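3.2 Opening and stripping the donor machines
Eliécer Llanos
May
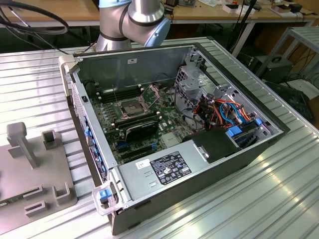 The towers came to the Flarnberg workshop from office clearances and were taken apart one at a time. Over the study period 461 machines passed across the bench. Of these, 91 were set aside at intake for bent panels or missing boards and are not included in the timings below.

Each case was laid on its side before work began. The side panel came off first, then the memory, then the processor. We recorded the state of the socket separately, as exposed pins are easily bent and a damaged socket lowers the resale value of the whole board. Figure 3 shows a tower at the stage we call "open": side panel removed, load plate lifted, socket empty, with the power supply and drive cage still in the case.

Cables took more time than we had planned for. In machines with a full drive cage, the data and power leads often loop over the bays, and the worker has to free them before the cage can be reached. The mean time for this step was 32 seconds, but the spread was wide - a few cases took several minutes. Screws were a smaller problem. Plastic latches on the drive bays were sometimes brittle and broke when pressed, and we logged these as damage.

Parts were sorted into Sovgate trays by type and labeled by hand. Power supplies were removed whole and never opened.

Figure 3. Desktop tower on its side with the panel off. The CPU socket is empty and its load plate is raised. Orange, blue and black cables run through and around the drive cage.

Comments

Puma: Did you time the cables with the power supply still in? We pull ours first and it frees up a lot of room.

Sona: Would like to see the socket damage split by board age if you have it.

Puma: Same here. Our older boards seem to do better, but we only have a small batch.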